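灰色周转箱的清理、分区和底板修补

10/5/22

阳台那套储物架拆掉以后,零碎东西全部改用灰色塑料周转箱装,敞口,无盖,四面侧壁向外倾斜。箱子是二手的,从 Jarkdale 的库房清仓里买来,卖家按捆出,不挑。到手以后陆续改过几次用法,这篇把做法记下来,主要给自己以后查,顺便回答前一篇下面问到的几个问题。

先说为什么用敞口斜壁的箱子。带盖的箱子适合长期不动的东西,例如过季的被子和旧文件。玩具、小文具、修到一半的零件,取用频率高,盖子每次都要找地方放,用不了多久就和箱子分家了。斜壁的好处是空箱能套叠,搬家时省体积;坏处是底面积比口部小,同样的外形尺寸,实际能平铺的东西少。量容量要量底,不要量口。我第一次就是按口部尺寸算的,结果长条的积木底板放不平,只能斜靠着,上面再压东西就会翘。

直壁箱在柜子里利用率更高,这一点我承认。但直壁箱套不起来,空着的时候占的地方和满着一样。家里的箱子总有几个是空的,所以最后还是选斜壁。

一、清理

二手箱的脏分几种,处理方法不同,混在一起洗很费时间。

浮灰和沙土:先干刷,再冲水。顺序不要反过来,沾了水的灰会进到划痕里。刷子用硬毛的,顺着一个方向走。

标签残胶:用吹风机低档加热 30 秒,从角上揭。揭不干净的部分抹一层食用油,放着,过一会儿用旧银行卡刮。除胶剂也可以,但有些配方会让塑料表面发白发黏,先在箱底外侧试一小块。

蹭上去的颜色:多数是别的塑料件摩擦留下的,属于转移,并没有渗进去。三聚氰胺海绵蘸水能擦掉大部分。注意海绵本身是磨料,擦过的地方光泽会变,介意的人就留着别擦。

旧涂层:有些箱子内壁有一层浅色的东西,边缘已经起皮。我没有查到是什么,可能是以前装过涂料,也可能是后来刷上去的。处理原则是松的刮掉,牢的不动。用塑料刮板,不用钢刷。全部打磨掉也试过一次,花了一个下午,粉尘很多,打完的表面更容易藏灰,得不偿失。要打磨就在室外湿磨,戴口罩。

有一点要分清:起皮的箱子我只用来放较大的硬件和大件玩具,不放任何会进嘴的东西,也不给太小的孩子用。家里有一岁上下孩子的,这类箱子直接不要买,全新的也贵不了多少。

洗完倒扣晾干,底下垫两根木条,留出通风的缝。直接扣在瓷砖上,口沿那一圈会闷着水,第二天翻过来还是湿的。

二、底板

箱底的磨损主要是拖拽造成的。金属件在里面来回滑,时间长了会出现发亮的磨痕和雾状的浅斑,对承重没有影响,不用管。

需要管的是裂纹。检查方法是箱子放平,用手掌压底板中心,看四角有没有白色的应力纹。有应力纹的箱子降级使用,只装轻的。已经裂开的,在裂纹两端各钻一个小孔止裂,再从外侧贴一块同材质的补片。补片要用热风焊,普通胶水粘聚丙烯基本粘不住,粘上了也是一掰就掉。材质看箱底的回收标志,没有标志的切一点边角料放水里,浮起来的大致是聚丙烯或聚乙烯,两者都不好粘。

小孔分两种情况。原厂的排水孔边缘光滑,位置一般对称;后来戳穿的孔边缘有毛刺。前者保留,洗箱子的时候有用。后者用锥形铰刀把毛刺去掉,不然挂线头。装很小的零件时在箱底铺一张网格垫,孔就不用堵了。网格垫我用的是 Kodska 的抽屉垫,裁起来不散边,缺点是有味道,要先晾 2 天。

三、分区

一开始我在箱子里做了隔板,用瓦楞塑料板裁的,十字插接。用了一个月以后拆了。原因是孩子的玩具形状差别太大,铲子一类的长柄件放不进方格,方格里又总是剩半格空着。现在的做法是不设隔板,只规定方向:长件靠前壁平放,方头的硬块靠后壁,剩下的杂件往一侧堆。箱子放在浅色木桌上整理,前后各摆一只,前面的是正在分的,后面的备用。
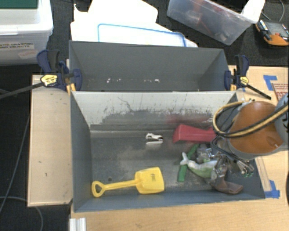 Lâm 看完草稿提了不同意见,认为不设隔板的箱子迟早会退化成一个大杂烩,所谓方向规则只有定规则的人记得,换一个人收拾就失效。他的建议是至少用一只浅盒套在大箱里,浅盒放小东西,大箱底放长件,取长件的时候整个把浅盒提出来。

这个建议我试了,部分采纳。浅盒的问题是把底下的东西完全遮住,孩子看不到就当作没有,然后把别的箱子也翻一遍。改成只占半边的浅盒,搁在一侧,露出另一半,情况好一些。浅盒的高度不要超过箱深的一半,否则拿的时候手指伸不下去。斜壁箱还有个麻烦,浅盒贴着斜壁放会往中间滑,要在盒底贴两小条防滑胶。

Lâm 还问了标签贴在哪里。斜壁箱的侧面朝下倾,贴在侧壁上的标签站着看会被口沿挡住一部分。我现在贴在口沿的短边上,标签高度控制在 38 毫米以内,再高就要折过去,折过的地方先翘。字用油性笔手写,打印标签试过热敏的,放在窗边褪得很快。

四、按什么分类

分类比清理难。下面几条是目前在用的规则,还在改。

按去处分,不按种类分。沙地上玩的放一箱,桌上玩的放一箱。铲子和小桶虽然颜色材质都不一样,但总是一起出门,就该在一起。按种类分的结果是每次出门要开三个箱子。

小文具单独放。订书机、打孔器这类带金属件的东西不要和玩具混放,一是会夹手,二是掉出来的订书钉会卡在箱底的划痕里,很难发现。桌面临时分拣的时候可以先扔在同一个箱里,收工前必须拿走。

认不出来的东西另设一处。每次收拾都会剩下一些说不清是什么的塑料件,可能是某个玩具的一部分,也可能是包装里的支架。这些东西当场判断很耗时间,统一放进一个布袋,袋口写日期,到七月底没有人找过就扔。去年按这个办法处理掉几乎 200 克塑料件,后来只有一件被问起过。

坏的不进箱。断了柄的、缺了轮子的,要么当天修,要么扔。放回箱里等于下次再分一遍。

五、重量

箱子标称能装多少不重要,重要的是谁来搬。给孩子自己搬的箱子,连箱带物要让他单手能拖动,标准很粗,但比写公斤数管用。大人搬的箱子,我按能从膝盖高度的架子上平稳端下来为准。斜壁箱端的时候手扣在口沿下面,口沿磨手,装满硬件时尤其明显,可以在扣手的位置缠两圈自行车把带。

堆叠方面,敞口箱装满以后不能直接堆,上面那只会陷进下面那只里。要堆就在中间垫一块板,板的四边比口沿宽出一指。我用的是旧书柜的背板,承重一般,只堆两层。三层以上换架子。

六、前一篇的问题

Eino Koivisto 在邮件里问,灰色箱子会不会比彩色的更难找东西。就我的经验,正好相反。底色灰,里面黄的红的绿的都跳得出来;底色彩色,同色的东西就消失了。例外是黑色和深灰的小零件,比如轮轴和垫圈,这些我放在白盒里。

另一位问 Statico 的静电消除喷剂对塑料箱吸灰有没有用。我只用过一瓶,喷完当周手感上灰少,再往后分不出差别,也没有做对照,不下结论。掺一点洗衣柔顺剂的水擦一遍,我觉得效果类似,但会留一层膜,放食物容器的箱子不要这样做。

还有人问箱子能不能放进洗碗机。多数家用洗碗机放不下,放得下的也会因为侧壁面积太大挡住喷臂。浴缸最方便,花洒拿下来冲,水温不要太高,薄壁的箱子受热会变形,口沿一旦扭了就再也套不平。

剩下没写的是架子的部分,横梁间距和箱子口沿的配合还没有定下来,试过两种都不满意。等做完再补。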